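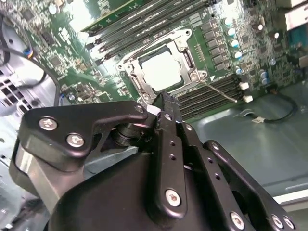

Blatt 5 – Seite 14

Rechnerarchitektur und Systemaufbau
Skript: Chathurika Kodikara

3 Hauptplatine und Bussysteme

3.1 Aufgabe der Hauptplatine

Die Hauptplatine (Motherboard, Mainboard) stellt die elektrische und mechanische Verbindung zwischen Prozessor, Arbeitsspeicher, Erweiterungskarten und Peripherie her. Das Trägermaterial ist in der Regel ein mehrlagiges Glasfaser-Epoxid-Laminat. Die inneren Lagen führen überwiegend Masse und Versorgungsspannungen, die äußeren tragen Signalleitungen und Bauteile. Grün ist lediglich der Lötstopplack; auf die elektrischen Eigenschaften lässt die Farbe keinen Schluss zu.

3.2 Parallele und serielle Übertragung

Bei parallelen Bussen (z. B. PCI) liegen die Bits eines Datenworts gleichzeitig auf getrennten Leitungen an. Mit steigender Taktfrequenz begrenzen Laufzeitunterschiede (Skew) und Übersprechen die erreichbare Datenrate. PCI Express verwendet serielle Punkt-zu-Punkt-Verbindungen. Eine Lane besteht aus zwei differentiellen Leitungspaaren, je einem pro Richtung. Der Takt wird empfangsseitig aus dem Datenstrom zurückgewonnen.

Bruttorate je Lane und Richtung:
PCIe 1.x: 2,5 GT/s, Kodierung 8b/10b
PCIe 2.x: 5 GT/s, Kodierung 8b/10b
PCIe 3.x: 8 GT/s, Kodierung 128b/130b

Die Nettorate ergibt sich aus Bruttorate mal Kodierungsverhältnis. Für PCIe 2.x gilt: 5 GT/s · 8/10 = 4 Gbit/s = 500 MB/s. Der Protokollaufwand (Header, Prüfsummen) ist darin noch nicht berücksichtigt.

3.3 Speicheranbindung

Der Speichercontroller sitzt bei aktuellen Prozessoren auf dem Prozessorchip. Jeder DDR-Kanal ist 64 Bit breit (DDR5: zwei Unterkanäle zu je 32 Bit). Für den Zweikanalbetrieb sind die Steckplätze nach Handbuch zu bestücken – die Farbkennzeichnung ist nicht herstellerübergreifend einheitlich.

Übungen zu Kapitel 3

Berechnen Sie die Nettorate einer PCIe-3.x-Verbindung mit 4 Lanes in einer Richtung.
Begründen Sie, warum differentielle Signale gegenüber Gleichtaktstörungen unempfindlich sind.

Bearbeitungszeit: 60 Minuten. Abgabe im Juni über die Kursablage Stinerach, Ordner 3.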